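Underfoot at Brisden: The Case for Speckled Carpet

When the Brisden office building reopened its second floor in November, the most extensive change was also the least remarked upon. More than 800 square yards of worn floor covering had been removed and replaced with a gray-blue carpet, flecked in navy, gray and white.

The selection was overseen by Kamran Hosseinzadeh, who manages interiors for the property. His department reviewed samples from 2 suppliers, Gernico and Wukow, and placed them in a busy corridor before reaching a decision. 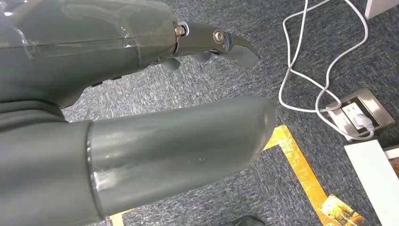
The speckled carpet, with its fine mottling of dark navy, gray and white.

"A plain floor shows every crumb by noon," Hosseinzadeh said. "We wanted a surface that would look presentable between cleanings."

Tenants were consulted as well. Roughly 300 responded to a written survey, and a majority preferred cooler colors. Several asked that the pattern remain small enough to suit both meeting rooms and open work areas.

The building's cleaning schedule calls for daily vacuuming and prompt treatment of spills. Spare carpet is kept in a storeroom on the Chaimongkol Street side for future repairs. Work on the third floor will follow under the same specification.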